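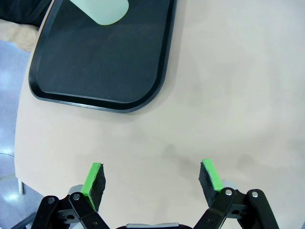
読書会の参加費と飲み物代の決め方

投稿:みなと文庫　2024年7月
カテゴリ:趣味のサークル・運営

Grestportで小さな読書会をしています。会場はBartaという貸し会議室で、毎月1回、2時間借りています。申し込みの受付にはSullarというアプリを使っています。

最初は友人同士の集まりだったので、部屋代はその場で割り勘にして、飲み物は私が家から持っていっていました。今は登録が15人になり、毎回来る人とときどき来る人の差が大きくなってきました。割り勘だと出席が少ない月に一人あたりの金額が上がってしまい、前の月より高いと言われたこともあります。

そこで次回から参加費を固定にしたいのですが、次の点で迷っています。

飲み物代を参加費に含めるか、別にするか。自分の水筒を持ってくる人もいるので、一律に取ると不満が出そうです。
当日になって欠席する人から参加費をもらってもよいか。
お金が余った場合、返すべきか、次の回に回してよいか。

読む本は各自で用意してもらっているので、本代は関係ありません。会則のようなものもまだありません。できれば面倒な手続きを増やさずに済ませたいです。似た規模の会を運営している方のやり方を教えてください。

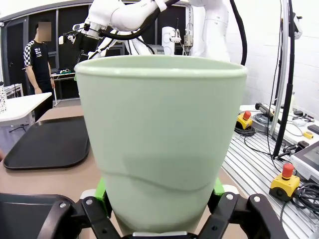
Man-sik Choo

飲み物代は別にしない方が楽です。うちの会も以前は飲んだ人だけ箱に入れてもらう方式でしたが、小銭が合わず、誰が払ったかを毎回確認することになりました。今は部屋代に少し足した金額を参加費にして、案内文に「お茶代込み、持ち込み自由」と書いてあります。水筒の人から文句が出たことはありません。

欠席の人からは取っていません。その分、参加費は一番人が少なかった月の人数で割って決めました。7人で部屋代が払える額にしてあるので、それより多く来た月は余ります。余りは封筒に入れて次の月に回しています。

みなと文庫

ありがとうございます。少ない月の人数で割るというのは考えていませんでした。過去の出席を見返して計算してみます。余りがかなりたまった場合はどうしていますか。

Man-sik Choo

9月に参加費なしの回を一度やって減らします。それだけです。

坂の下

前の回答とだいたい同じ意見ですが、当日欠席については少し違います。私は映画の感想を話す会を続けていて、前日の夜までに連絡があれば無料、当日の連絡や連絡なしなら次に来たときに部屋代の分だけもらう、という決まりにしています。実際に請求したことはほとんどありませんが、書いておくと前日までに連絡をくれる人が増えました。ただし、急な病気や家族の用事のときはもらわない、とも書いた方がいいと思います。後から個別に判断すると、あの人はよくてなぜ私はだめなのか、という話になります。

会則は作らなくても、案内文に三行ほど書けば足ります。うちの場合は次のとおりです。

参加費は当日、受付で現金で集めます。
前日の夜までの欠席連絡は無料です。
残ったお金は次回以降の部屋代とお茶代に使います。

帳簿はノート一冊で、左のページに入ったお金、右のページに出たお金を書いています。部屋代の領収書は裏に日付を書いて貼っておきます。見たいと言う人がいたら、その場で見せます。74ページまで使いましたが、見たいと言った人は今のところ一人だけでした。それでも、見せられる状態にしておくと集める側の気持ちが楽です。
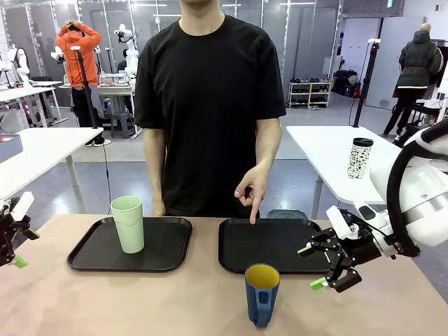 集金は始まる前に終わらせるのをおすすめします。終わってからだと、先に帰る人から受け取り損ねます。私は入口に近い机で名前に印をつけながら受け取り、その後で飲み物を取ってもらっています。飲み物の机は、写真のように黒いお盆を間をあけて並べ、コップは片方にだけ置き、もう片方は空にしておきます。空の方を飲み終わったコップの返却用にすれば、これから使う分と混ざりません。お釣りは前もって小銭で用意し、参加費そのものも切りのいい額にしておくと受付が早く済みます。

部屋代が値上がりしたときのために、案内文には「参加費は変更することがあります」とも入れておいてください。うちは入れていなかったので、変えるときに全員へ連絡し直しました。

ゆずの木

会場によっては参加費を集めると営利扱いになって料金が変わるところがあります。Bartaは使ったことがないので分かりません。私が借りているCekgateの部屋は、申込書に参加費の有無を書く欄がありました。先に窓口で聞いた方がいいと思います。

あと、飲み物はなしでもいいのでは。各自持参にすれば片づけもいりません。

みなと文庫

皆さんありがとうございました。飲み物代込みの固定額にして、欠席の決まりは坂の下さんの書き方を参考にします。会場には来週、電話で確認します。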